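Community Help Center
Transportation and Freight Law

Can a freight broker be named in a suit over a crash it had no direct part in?

Posted by Petro Kravets
January 26, 2024

I manage the office of a small produce shipper in Stenstead. We do not own trucks. Loads are arranged through a broker, Pliltent, which assigns them to whichever carrier accepts the rate. Earlier this month one of those carriers was involved in a collision on the Eslow road while hauling 80 cartons of our goods. Two people in the other vehicle were injured and have retained counsel.

The carrier has received a demand letter. Pliltent has received one as well, and we have now been asked by the same law office to preserve "all records relating to the selection, dispatch and supervision of the motor carrier." We have not been sued. I would like to understand the following before our meeting with an attorney.

Is it usual for a broker, or even a shipper, to be brought into such a case? Does a preservation letter carry any weight before a suit is filed? Finally, should we continue to use the same carrier while the matter is open? Our general liability insurer has not yet been notified, as no claim has been made against us.

Yatsenko
Member, 304 replies

It is usual for plaintiffs to look beyond the driver and the carrier, particularly where the injuries are serious and the carrier's policy may not cover them. The theory most often raised against a broker is negligent selection: that the broker knew, or should have known with ordinary care, that the carrier was unsafe. Whether federal law bars that claim is a question on which courts have disagreed, and the answer may depend on where the suit is brought. Your attorney should be asked about it directly.

A shipper stands one step further back. As a general matter, a company that hands a load to an independent broker and has no say over the route, the driver or the schedule is not responsible for how the truck is driven. The position becomes less comfortable if the shipper gave orders to the driver, set a delivery time that could not be met within the legal driving hours, or loaded the trailer in a way that contributed to the crash. Please review who loaded the trailer and who sealed it. Loading is the point most often overlooked by shippers who believe they have no exposure.

The preservation letter should be taken seriously. In most states the duty to keep evidence begins when a lawsuit can reasonably be expected, and a letter from counsel for injured persons makes it difficult to argue otherwise. I would suspend any automatic deletion of email at once and set aside the rate confirmation, the bill of lading, dock photographs, text messages with the driver, and the broker agreement. Do not add notes to the originals.

Notify your insurer in writing now. Many policies require notice of an occurrence as well as notice of a claim, and a late report may give the company grounds to contest coverage. Send the same notice under any auto or umbrella policy you hold. 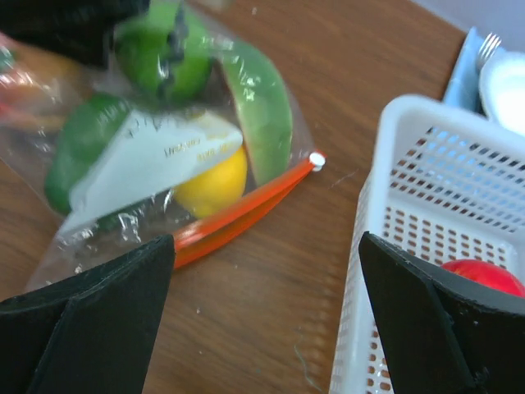
Bagged produce and a white plastic basket on a wooden table.

R. in Eslow
New member, 7 replies

I agree with the above on insurance. We waited on ours and it caused problems. As for the carrier, I would stop using them. The safety records are public and anyone can look them up.

Ivan Sirko
Member

I would add two points to the first reply.

First, read the indemnity section of the agreement with the broker. Some agreements require the broker to defend the shipper against claims arising from transportation, and some run in the opposite direction. There is often a deadline for giving notice, and it may be short. State laws also limit certain indemnity clauses in transportation contracts, so the wording alone does not settle the matter.

Second, on the question of continuing with the carrier, I would not make that decision on the basis of a single collision in which fault has not been determined. Ask Pliltent to confirm in writing that the carrier's operating authority and insurance are active and to state what review it has made since the crash. Keep the response with your file. Until counsel has advised you, please refrain from discussing the collision with the driver or with the injured parties, and do not post further details of the load on this site.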